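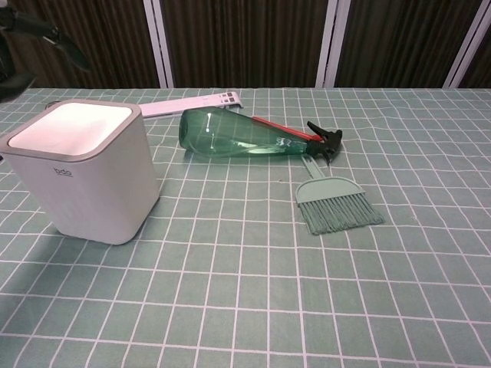 Bin, spray bottle, hand broom. The whole cleanup kit on one green tablecloth.

My sister-in-law Lilibeth called me in November to ask if she should hold off on buying a new vacuum, because "the robots are coming anyway." I told her to buy the vacuum. Then I felt a little bad about how fast I'd said it, so I've been reading and watching everything I can find on this since (sorry, family, for the dinner conversation).

So, can they do chores yet? Kind of! Sometimes! It depends so much on what you call a chore.

Picking a thing up and dropping it in a bin looks pretty good these days. A square bin with a big open mouth is about as friendly a target as you could ask for. I've watched a lot of clips of arms doing exactly that and I've stopped holding my breath.

The spray bottle is where I start leaning toward the screen. Think about what your hand does with one. If it's lying on its side you have to get it upright, turn it so the nozzle points away from you, get a finger on the trigger and still hold on while you squeeze. And this one's see-through green plastic, and clear stuff is hard for cameras to make sense of (you get the tablecloth showing through all wavy). My kid could do it at three, mostly at the cat.

And then sweeping. Oh, sweeping! I really thought this would be the easy one. But a little broom like that has fine, dense bristles, and you need to press enough to move the crumbs and not so much that they go flying. With a dustpan in the other hand you've got two tools that have to meet at the same spot. Then there's that thin line of dust that never goes in the pan. I haven't beaten that line myself in all my years of keeping house.

My friend Eglė Vītola works in a packing shop and she's much less impressed than I am. Her view is that the floor around the benches gets swept by whoever's closest, with whatever broom is there, and a machine that needs the broom left in a certain place is one more thing to tidy up after. Fair point. I still think she'll have one within ten years, and we have a lunch riding on it.

Lilibeth got the vacuum, by the way. It was on sale, and she's already complaining about the cord.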